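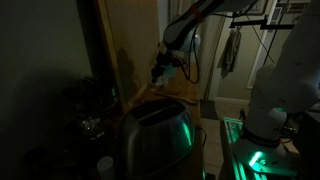
Halliday Distillery open day
Sunday, September 15, 2019

Halliday opens its doors to the public twice a year, in June and in September. I missed the June one, so I booked early this time and took the first tour of the morning. The distillery makes a rye whiskey and a smaller amount of single malt, both in the same building at the bottom of the valley road. Parking is in the field opposite and it fills up fast.

The tour starts at the grain store. Most of the rye comes from farms within 34 miles, and the malted barley is bought in. We were given a handful of each to chew. The rye is spicier and harder on the teeth. From there it is a short walk to the mash room, which was loud enough that half the group missed what the guide said about the cooking times. I caught that the rye foams badly and needs watching.

There are 6 fermenters, all with open tops. The oldest had been going for 3 days and smelled of sour bread and bruised apples. The youngest still smelled like porridge. We could lean over the rim and taste the wash from a ladle. It was thin and sharp, with a bit of banana, and I would not want a pint of it.

The still house has a pair of copper pot stills and a small column that is only used for the rye. The stills were running, and the room was hot. The spirit comes off slowly and the cut is made by nose and taste, with a hydrometer as a check. New make rye was passed around here: oily, floral, a lot of white pepper.

After that came the warehouse, a low stone shed with an earth floor. Casks are stacked three high. Most are new oak for the rye, but the single malt goes into used wood, including a row of sweet wine casks from Palanero. Those have been filled for two years and are not for sale yet. We tried one straight from the cask. It had plenty of raisin and orange peel, and the oak was still a little rough – another couple of years should sort that out.

The tasting at the end covered the standard rye, the cask strength rye and a single malt called Cuvach. The standard rye is decent and would be my choice for mixing. The cask strength is better, with dark caramel, dill and a long dry finish, and it takes water well. Cuvach is light and grassy, pleasant enough, though I thought it was priced high for its age.

The shop had all three, plus an open day bottling limited to one per person. I bought the cask strength. Tours last around 2 hours and the warehouse is cold, so bring a jacket.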